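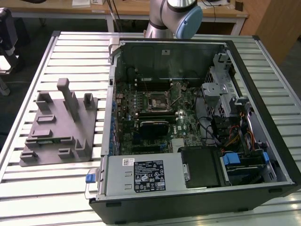
Recording demonstrations for computer disassembly

By Fengying Han
Last updated Saturday, August 31, 2024

This guide is for new operators at the Modise station. It explains how to record one set of examples for the learning system, from the empty case check to the upload. Please read it all before your first session.

Before you start

Lay the tower on its side on the slatted table, with the side panel off and the inside facing up. The gray printed fixture goes to the left of the case. Do not screw the fixture down yet, you will want to move it a little after the first try.

Unplug the tower the evening before. Parts inside a power supply can hold a charge for a long time, so we never open the supply itself. We only take it out as one piece.

Open Kita, our recording program, and choose the task name from the list. Do not type a new name by hand. In June we had 60 recordings under three different spellings, and it took me two days to join them.

Recording one example

1. Move the arm to the start position and wait until Kita shows green.
2. Press record, then count slowly to two before you move.
3. Do only one step of the work, for example pressing the release tab of the power supply. Long recordings with many steps are difficult to cut later.
4. Bring the arm back and press stop.
5. Mark the result as success or failure. If the tool slipped but you finished, it is still a success — write "slip" in the note field.

Change something small after every seven recordings. Turn the case a few degrees, or push the loose cables to another side. A model which has seen only one cable position will learn that position and not much else.

Keep the failures

New operators like to delete their bad tries. Please don't do it. At the moment we have 1634 recordings in the Tirkura set, and 779 of them contain some kind of correction by the operator. These are the ones I ask for most often when I train.

Uploading

Close Kita first, then start the upload from the desktop. If it stops in the middle, start it again and it will continue from the same file. Write your initials and the case number in the Erkia log before you leave the table.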